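4. Setting up the small bedroom

Revised October 26, 2019, by Noelia Iglesias for the Nurnunstead house manual

The old guide said this room could be turned around in 6 minutes. I have my doubts. Plan on longer, and don't trust any step you haven't checked yourself.

4.1 Clear the floor first.

1. Pick up anything left lying about. Look beside the wardrobe as well as in the middle of the room.
2. Sweep along the direction of the planks. The Fulten floor cleaner claims to make sweeping unnecessary. It doesn't.
3. Empty the wastebasket and wipe the inside.
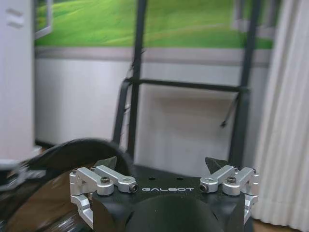

4. Do not mop. A cloth wrung out hard is plenty, whatever it says on the bottle.

Note: The Rampersad felt pads are supposed to last for years. Ours were worn through by March. Check them before you slide anything.

4.2 Wardrobe and heater

5. Open both wardrobe doors fully, then close them. If one swings back, the hinge needs a quarter turn. Slamming it is not a repair.
6. Set the heater on its feet and press down on each end. If it rocks, move it until it doesn't.
7. Keep the vents clear. Nothing gets draped over the top, including towels that are "only a bit damp."

CAUTION: Never leave the heater running in an empty room. It has a cutoff, and I would rather not find out how good it is.
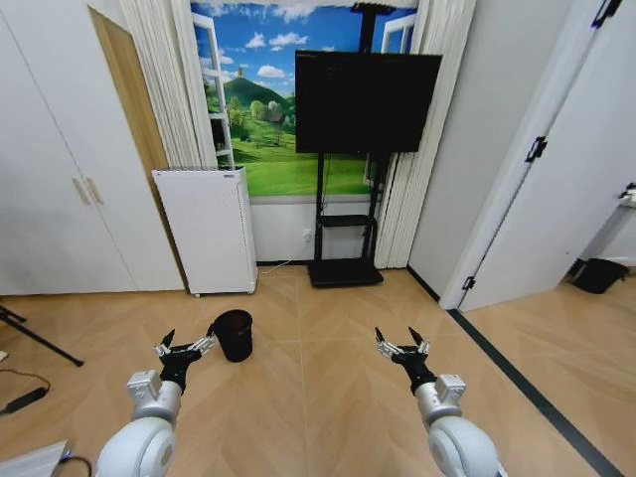 8. Curtains come last. The Gokport catalog promises pleats that fall straight by themselves, and I have yet to see it happen. Run each fold through your fingers from the top down. Draw the two curtains back to the sides so the mural shows between them, with the green hill and the little house in view. Pull the left one clear of the heater before you switch anything on.

Note: Guests sometimes ask how to open the painted window. Tell them to use the door if they want air.

9. Put the wastebasket back where people can reach it, well away from the heater.

If a step doesn't match what you find in the room, write it on the sheet and leave the furniture alone until I've looked.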